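How to Remove Old Carpet Glue Smell and Dust from a Workshop Room

Posted 9 November 2023

If you have moved your workshop into a former office, you maybe know this problem. The room looks fine, but after two hours with the door closed there is a sweet, old smell, and every flat surface gets a thin gray dust. In many cases it comes from the carpet and from the glue under it. This guide explains how to clean such a carpet when you are not allowed to take it out, for example when you are renting.

I did this work in September in our unit in Halleck. The carpet is dark and low, the kind that hides dirt very well, so please do not judge by the color if it is clean or not.

What you need

A vacuum cleaner with a fine dust filter
A stiff brush with short hair
Baking soda, one large box for a small room
White vinegar and warm water
Old cotton towels
A fan

Step 1. Empty the floor

Move out everything that stands on the carpet, also the small things under the tables. Heavy tables can stay, but then you must clean first one half of the room and later the other half. Put a piece of cardboard under each table leg before you push it. The legs of our Sandar tables left marks which took days to go away.

Step 2. Vacuum slowly, two times

Most people vacuum too fast. Go first along the long wall, then across. One pass of the nozzle for the length of your arm should take a few slow breaths. Change the bag or empty the container between the first and second time. Pay special attention to the places where the carpet comes out from under a work table, as the dust likes to collect along this line.
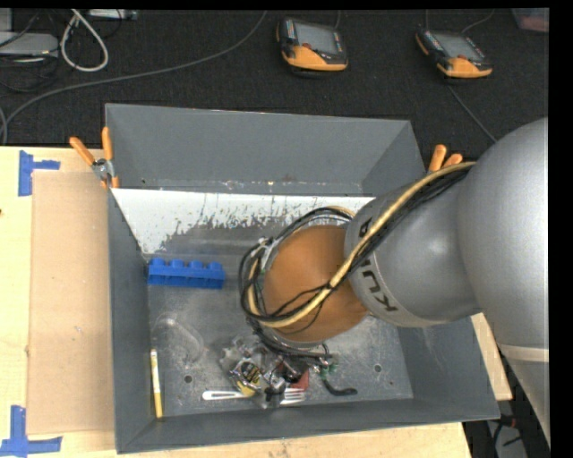 Work table with metal bin, dark carpet behind it.

Step 3. Baking soda overnight

Spread the baking soda in a thin layer and work it in with the brush, with small circles. Leave it for at least 9 hours. On a dark carpet it will look terrible in the meantime, do not worry. In the morning vacuum again, very slowly. If white powder stays in the corners, use the narrow nozzle.

Please try a small hidden place first. Some carpets have a coating which becomes dull from the brushing.

Step 4. Vinegar and water

Mix one part vinegar with four parts warm water. Make a towel wet, press it out strongly and wipe the carpet in one direction. The carpet must become only a little damp. If too much water goes down to the old glue, the smell will be stronger than before. I made this mistake in one corner and had to dry it with the fan for a whole weekend.

Do not use vinegar near floor sockets, and switch off the power for machines whose cables lie on the floor.

Step 5. Dry and air

Put the fan so it blows along the floor and out through the door. Our room needed around 90 minutes until the surface was dry to the hand, but I waited until the evening before I put the boxes back.

How often to repeat

The vacuuming we do now every week. The baking soda I repeat when the smell returns, mostly in humid weather. The vinegar is needed very seldom.

If the smell does not become weaker after the second round, ask the owner of the building what glue was used and how old it is. Very old black glue can contain asbestos. In this case do not lift or scrape anything, and let a qualified company take a sample.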